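How I set speed and force limits in simulation before anything touches the real arm

I've been meaning to write this one up since October, when I cleaned out three different versions of our limits file and found that none of them agreed with each other. If you work with a small gripper arm and you test in sim first, you'll probably have your own version of this mess. Grab a coffee, it's a bit of a ramble.

Our setup is pretty ordinary. We run the planner out of the Lerdale repo, the sim scenes live in a project called Narkora, and the real cell is over at the Hepburn workshop, a twenty-minute drive if the lights are kind. That drive is a big part of why I got serious about doing the limits properly at my desk!

Start with one file. Joint speeds, tool speed, finger closing force, workspace walls, the lot, all in one place that both the sim and the real controller read from. If you've got a "sim-only" copy with more generous numbers, bin it. I had one for ages and it bit me, because every path I'd tuned was too quick for the real controller and it kept tripping out halfway through a move.

Next, write the units beside every value. Finger force in newtons, tool speed in millimetres per second, angles in degrees or radians but pick one and stick with it. Haoran Gu reviewed my first attempt and sent it back with a single comment, which was "radians?" Fair enough.

Then do the empty run. Load the plainest scene you have, open the gripper all the way, and drive the arm through its whole working range with nothing to pick up. I know it's dull. You're looking for the moves where the arm wants to go past a workspace wall or swing the wrist faster than it should, and those are much easier to spot when there's no part in the way grabbing your attention.

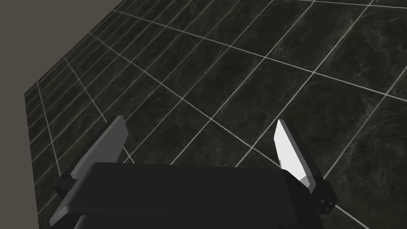 Do I still need a risk assessment if the whole job passed in simulation?
You do, and it has to be done on the real cell with the real tooling. A sim run can tell you whether a path stays inside your limits, but it knows nothing about the bloke walking past with a trolley, the cable that's been rerouted or the worn finger pad. Keep the sim results as supporting notes and do the assessment separately.

Once the empty run is clean, add the workpiece and go again, slowly. I start at a quarter of the planned speed and work up in 4 steps, saving the log at each one. My longest log so far has 2,176 lines, and I read the warnings in all of it (the rest I skimmed, I'm only human). Any warning means back down a step, fix it, and run that step over from the start. No ticking it off as "probably the sim".

Test the stop as well. People forget this one in simulation because the big red button isn't sitting there on the desk. Trigger a stop in the middle of a fast move, then while the fingers are closing, then with a part held. Check what the gripper does in each case. Ours is set to hold its grip on a protective stop, and I wanted that behaviour written down in plain words before anyone had to find out the hard way. A sim stop doesn't replace the proper test on the hardware — you'll be measuring stopping distance again on the actual arm, with the actual load.

When you move over to the real cell, carry the file across untouched and compare it against what the controller has loaded. We use a little checker called Rundex that prints both sets of values side by side, but a text diff does the same job. Run at reduced speed first, with the hold-to-run control in your hand and everybody else outside the guarding.

Last bit is the change log. Every edit to a limit gets a line with the old value, the new value, who changed it and why. Ours is a plain text file sitting next to the limits, and a second person has to sign off before it's merged. If you swap the fingers or change the pads, that counts as a change too, so back you go to the empty run.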